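Sokari is hiring a junior market data analyst (crypto derivatives)

Sokari publishes daily prices and volume summaries for crypto futures and options. We are adding one analyst to our Gremmont office.

The job is 30 hours a week, with a 9 a.m. start. You will check exchange feeds, fix bad ticks and write the short notes that go out with our closing tables.

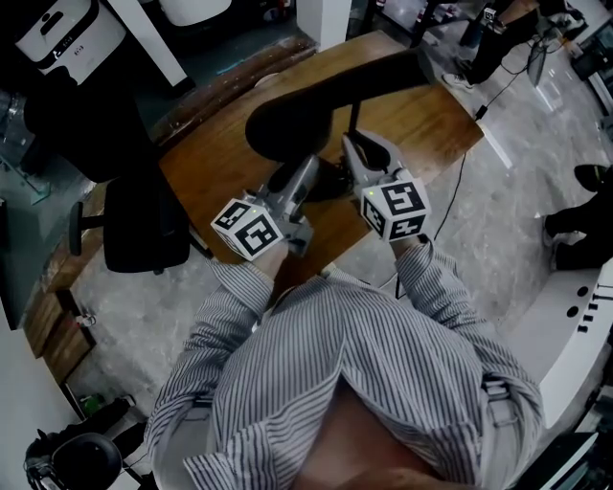
A gripper in each hand, Gremmont.

You should know how perpetual and dated futures differ and be able to write basic SQL. Experience with Onu, our charting tool, is not required. Training takes 2 weeks and is paid.
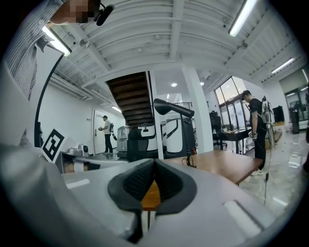
Pay is monthly, in dollars. You get 25 days of vacation. Staff may not trade any contract they cover. 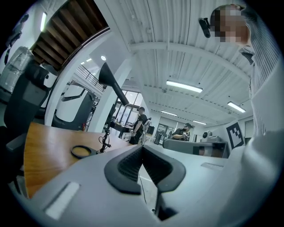
To apply, send a resume and a one-page comment on any recent move in open interest through the Olach jobs page. Applications close on the last Wednesday in September.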